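Venis soup nights to carry on through winter
2 min read

The free soup nights at Venis will keep going through the colder months, after a summer when plenty of regulars feared they'd had their last bowl.
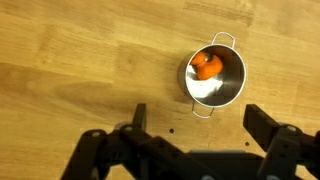 By Ye-ji Min
13/11/2023

It began in March with one borrowed hall and a lentil soup that, by all accounts, needed salt. Since then the Monday suppers have served 1,030 bowls to anyone who wanders in, and if you've ever wandered in yourself you'll know it's very hard to wander out again before the tea comes round.

The worry was the rent, which went up in the fall. Drorketti, the bakery on the corner, has now offered to cover the hall until spring and is throwing in its day-old rye as well - good news for those of us who go mostly for the bread. A neighbourhood raffle brought in another $481, enough for onions and barley for quite a while.
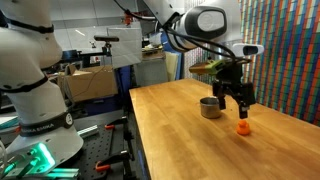 A tabletop and a pair of white robot arms.

Mrs. Wasilewska, whose beet soup has its own loyal following, will be cooking on the first Monday of each month. She would like it known that she does not give out the recipe, though she may be talked into a second helping.

Doors open at 5:30 and supper is ready by six. Bring a jar if you'd like to take some home, and a sweater, as the hall is slow to warm up.

Comments (3)

brornar_gal: So glad to read this!! My dad looks forward to it all week.

Len P.: Will there be a vegetarian pot every time, or only some weeks?

tuckshop: The lentil was fine. I had two bowls.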